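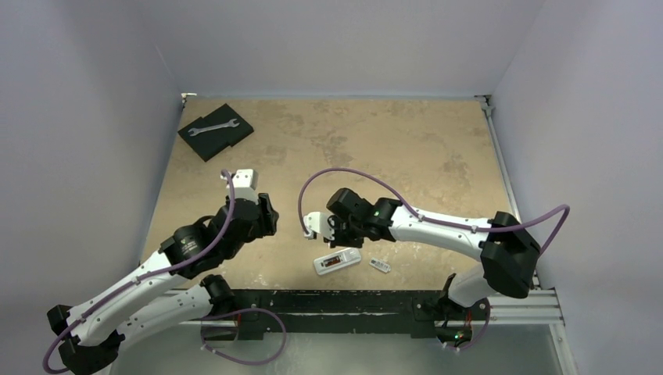

Clé à fourches dans son logement en mousse noire.

Chez Stornden, atelier d'entretien de pompes, la responsable de l'outillage a fait remplacer les tiroirs en vrac par des plateaux de mousse découpée. Le magasin gère 369 outils à main. « On perdait surtout les petites clés, entre 8 et 18 mm. Le reste finissait toujours par revenir. »

Le choix s'est porté sur une mousse polyéthylène fermée, fournie par Urquhart. Les essais avec un produit plus souple n'ont pas convaincu : « Les bords des empreintes s'arrondissaient en quelques semaines, surtout côté graissage. »

La profondeur d'empreinte a demandé plusieurs reprises. Trop faible, l'outil bascule à l'ouverture du tiroir ; trop forte, on ne le saisit plus avec des gants. L'atelier retient désormais la moitié de l'épaisseur de la tête.

Reste l'étalonnage des clés dynamométriques, confié à Birkdale et suivi à part. « Une empreinte vide indique une absence. Elle ne dit rien du couple réel. » Le contrôle visuel se fait en fin de poste, avec signature sur la fiche du tiroir. Les plateaux de la seconde travée seront découpés en mai.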